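Stories > Work and Life > Conversations

"A shoe tells you where the person is going down"

July — by the Brunton correspondent
20 shares | 6 comments

The shop Tirkimik stands on the street behind the bus station in Brunton, between a key cutter and a closed bakery. I came at seven in the morning, as she asked me, and the door was already open with a brick in front of it. She was sitting on a low chair with a brown shoe upside down between her knees. She did not get up. She told me to move the boots from the other chair and sit, and to speak loud, as the grinding wheel would be on.

She has been a shoe repairer for most of her adult life. Before this she worked in the office of a timber company in Odau, the small town up the river where she was born, and she was unhappy there in a quiet way. "I had a good chair and a good window," she says. "I typed the same letter every day. In the winter I looked at the river and in the summer I looked at the river. My aunt said this is what people pray for, so I thought that something was wrong with me."

The trade came to her through a pair of shoes. They were her own, with a heel that came off on the stairs of the office. The repairer in Odau at that time was an old man who worked in a room under the post office. He told her it would take a week. She told him that she had no other shoes for work. So he let her sit in his room in her socks for a whole afternoon and wait, and she watched him do it.

"I saw that he pulled the heel off completely, although it was only half off. I said, why do you break it more? He said the half that is holding is lying to you. I did not understand it then. Now I say it to my own customers and they also don't understand."

She came back the next Saturday — she says she doesn't remember what excuse she gave — and then for most of that winter. He paid her nothing. In the spring she left the timber company, and her aunt did not speak to her until Easter.

I asked what she learned first. She thought about this for a long time while she was cutting a piece of rubber, and I began to believe she had forgotten the question.

"To clean," she said then. "Six months, only to clean. Old glue, mostly. You cannot put new glue on old glue, it holds maybe until the customer reaches the corner. People believe the work is in the putting on. I would say two thirds of my day is taking off. Taking off nails, taking off thread, taking off what the last repairer did on a day when he was tired."

About glue she can speak for a long time. She uses one called Korneo, which comes in a yellow can, and which she describes with a warmth she did not use for any person in our conversation. It must be spread thin on both sides and left alone until it doesn't stick to the finger any more. Then it is pressed together once, and it has to be correct, as there is no second try. In her first year alone in the shop she lost a pair of dancing shoes this way. The sole went on a little turned, like a hat in the wind. She paid for the shoes from her own money, and the dancer became a regular customer and still is.

"I think she came back to see if I would do it again."

The shop was not hers in the beginning. It belonged to a couple who sold bags and umbrellas, and she rented one corner with one machine. When they retired she took over the whole room and also the name, which means nothing in any language she knows of. The couple would never explain it. She kept it because the sign was already painted, and a new sign would have cost her more than a month of rent.
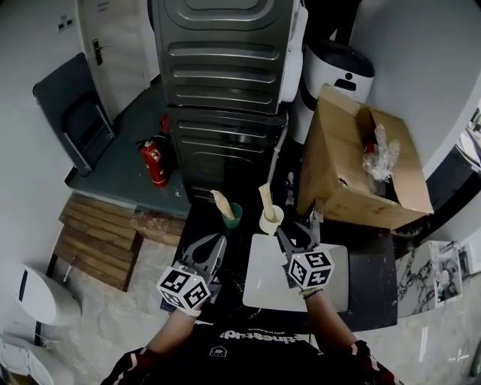
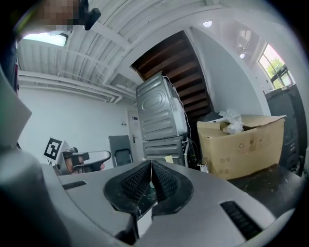 The numbers of the trade are simple, she says, and this is the problem with them. In a normal month she repairs 100 pairs. In November, when the first wet weather arrives, it can be double. In July it is sandals and suitcase handles, and some days only belts. She showed me the book in which she writes every job, in pencil, with a small drawing of the shoe instead of the name of the customer. She says she forgets names and never forgets a shoe. When somebody comes in with the ticket lost, she asks them to describe the heel.

I wanted to know if it is true that people do not repair any more.

"Everybody asks me this. They ask it a little bit like they ask about somebody who is sick." She turned off the wheel for this answer. "There was a bad time, I think when the cheap shoes came to the market. For a few years I had only old people and soldiers. Now the young ones are coming, but they come with shoes that are made so you can't repair them. It is one piece, like a cake. The sole and the upper are the same thing. I have to tell a boy of 20 that his favorite shoes have no inside, and he looks at me as if I did it."

She does try. On a shelf behind her there is a row of sports shoes she calls the hospital, where she tests what will stick to the new kinds of foam. Most of it fails. She cuts a layer off the bottom with a long knife, makes it flat, and glues a sheet of thin rubber under it. If the customer walks carefully, it gives him another season. She charges little for this, and she writes on the ticket that there is no promise.

I asked if she can really read a person from the shoes, as people say about her in Brunton. She laughed at it, and then she took my left shoe off my foot, without asking very much.

"You walk on the outside. You stand on this leg when you wait. You had a stone in here for a long time and you did not take it out." All of it was correct, except that I have no memory of the stone. "A doctor could see the same. I only see it earlier. A shoe tells you where the person is going down. One customer, her right heel was always even with the left, for years, and then in one spring the right one was eaten away. I told her, go and show somebody your hip. She was angry with me. She went, but she was angry."

And was it the hip?

"It was the knee. I am not a doctor."

There was a pause here, because a bus driver came in with a pair of black boots and a folded bill already in his hand. They did not say good morning. He put the boots on the table, she looked at the heels, she said "tomorrow, four o'clock," and he left. I asked if they knew each other well. She said he has come for many years, and that this was one of the longer talks.

She eats at the bench at eleven, bread and a boiled egg, and she doesn't like to be watched when she is eating, so I went out and walked to the river. When I came back she was in a better mood and she wanted to speak about money, which most people don't want. A new heel costs less than lunch for two. A full sole costs more than many of the shoes in the shop windows. She knows it is hard to explain. Her finishing machine, which is older than she is, was bought used for 2000 and she paid it off during three winters. If it dies she will not buy another one, she says, but she said the same about the motor last year and then she found a motor.

There is nobody to take the shop after her. Two apprentices have passed through. The first was good with his hands and bad with mornings. The second one she speaks about more carefully. This was a girl from Odau, quiet, who could sew a welt by hand after one summer so clean that she herself was a bit jealous of it. The girl now makes new shoes in a workshop in the capital, and sends a card each year with a drawing of what she is making.

"New shoes," she says, and she makes a face. "It is nice for her. She has clean fingers. But with new shoes you don't know yet who is going to be inside."

The cards are pinned on the wall near the lamp. I looked at them while she was looking for a lace in a drawer which has, I believe, every lace that was ever sold in this town. On the last one there is a lady's ankle boot, with a row of small stitches along the side. Under it, in her own pencil, she has marked a place near the toe.

I asked what the mark was.

"That is where it is going to open," she said. "I give it two years. I didn't write to her about it yet."

She would not take money for my left heel, which she had repaired while I was out in my old sandals by the river. She had not done the right one. It still had a few months in it, she said, and I should come back in the fall, before the rain, but not in the first week when everybody comes. After that she turned on the wheel again and I could not hear the rest.

Shop hours are seven to four. The brick in front of the door means open.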